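Gusten Street Tenants' Association
Minutes, October meeting

Present: Danjuma Okeke (chair), Inês Abreu, Lawal Dauda, Triin Kalniņš, Morenike Chukwu (minutes)

Opened 7:05 pm. September minutes accepted with one correction – the hallway light is on floor 2, not 3.

Laundry room. Lawal reported that the second dryer is still out. Balex has quoted $847 for a new motor. Agreed to ask the landlord in writing before paying anything.

Bike storage. 11 bikes have no tag. Owners have until the end of the month.

Winter coat and bag swap. Inês has booked the ground floor room. Tables go up at 10 am. Flyers cost $69, approved.

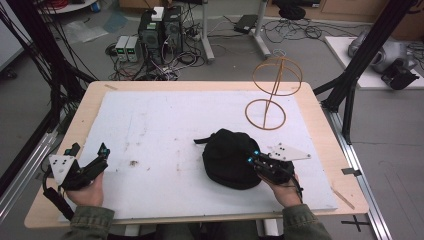

Triin asked whether things left over from the swap could stay in the room overnight. Danjuma said no – the room has to be clear by 6 pm.

Action: Morenike to write to the landlord about the dryer.

Closed 8:20 pm.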